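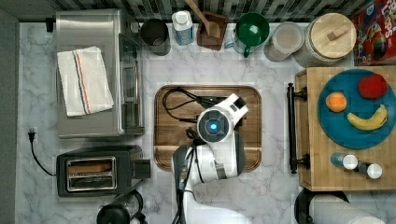

A robot arm over a wooden tray on a marbled countertop.

Well, I finally have some news on the Bravstead charging money! The city council voted on Tuesday night to keep the home charger rebate going through November, so if you've been sitting on your paperwork like I was, you can breathe a little.

The rebate stays at $600 per household (I was sure they'd trim it), but the rules are getting tighter. You'll now need to send in the electrician's invoice within 90 days of the install, and plug-in hybrids only count if the car was bought new. Leased cars are still fine. I asked twice, seeing as mine is leased.

Khrystyna Bondarchuk, who runs the program out of the Mertens Street office, told me 18 applications are still waiting from the winter and those get handled first under the old rules. "Please don't send them in again," she said. "It just puts you in the pile twice."

There's also a bit for folks who can't charge at home. Flilness is getting four public plugs behind the library, and Kaltidgate gets a pair by the train station, though I couldn't get anyone to give me a date for those. My guess is late summer. Pricing hasn't been set either, and I'd love to see it stay under what the mall charges, but we'll see.

New forms go up on the city site on Monday, and the old ones will be accepted until the end of the month.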